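Textiles for Housekeeping Staff — handout 3
Tamara Dinu, Rorkville evening course
Rough notes, tidy version to follow in October

Bring this one back next week, we carry on from the laundry section.

1. What a fibre does with water

Cotton soaks water INTO the fibre. Polyester hardly does, the water sits between the fibres. So a polyester cloth dries quicker but needs lots of fine fibres to hold anything. That is the whole idea of microfibre — very thin strands, lots of gaps.

Split microfibre: polyester and polyamide spun together then split apart. Picks up grease and fine dust. Unsplit feels softer, wipes worse. Labels often don't say which. Drag it over dry skin, split stuff catches.

2. Weight

Given in grams per square metre (gsm). Heavier = more water held, slower drying, more room in the drum. Glass cloths want a low flat pile, general wiping a middling one, drying can be plush.

Exercise from last week, for those who missed it: Grallus order is 765 cloths, Lamrani order is 816. Same cloth, same price each. Packs of 24 only. Who ends up with a part pack? (Lamrani comes out at 34 packs exactly. Grallus doesn't, order up.)

3. Pile, hem, colour

Pile — loops or cut. Loops snag on rough edges, cut pile sheds more at first. Hem goes before the middle does, nearly always, so check hems first. Overlocked edges are cheap and fine for most jobs. Bound edges scratch less on polished surfaces but hold grit if they arent rinsed properly.

Colour coding: stick to whatever your site uses and don't mix systems. Grey is handy as a spare colour but it hides dirt, so go by the wash log and not by eye. 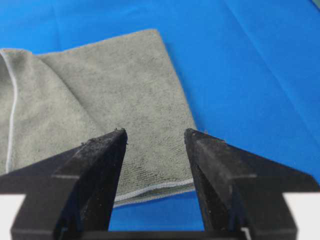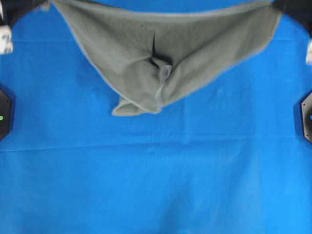
Grey towel on blue, folded in the first one and held up by its corners in the second.

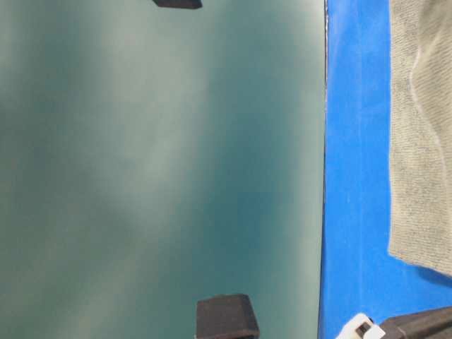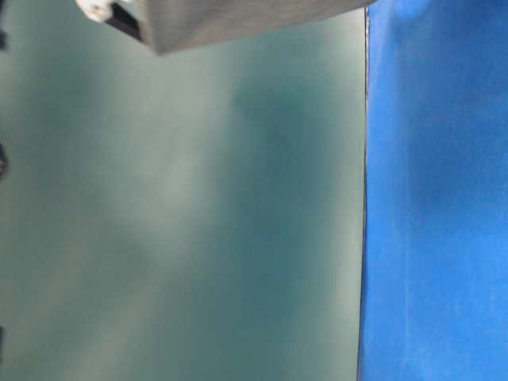
4. Washing

Wash microfibre on its own. Cotton lint gets in the gaps and stays there.
No fabric softener, ever. It coats the strands.
No chlorine bleach, polyamide hates it.
Fill the drum loosely, cloths need to move.
Low heat in the dryer or hang up. High heat melts the tips and the cloth goes harsh.

Clolum site laundry retires a cloth at 50 washes. Bit early if you ask me but its easy to remember.

5. When to bin it

Pushes water along and won't take it up. Smells straight after a wash. Hem hanging off. Stiff patches. Any one of those will do, cut the corner off so it doesnt go back on the shelf.

For next week: read the care label on three towels at home, write down fibre and percentages. Wool and blends after that, if we get throuh the cotton bit.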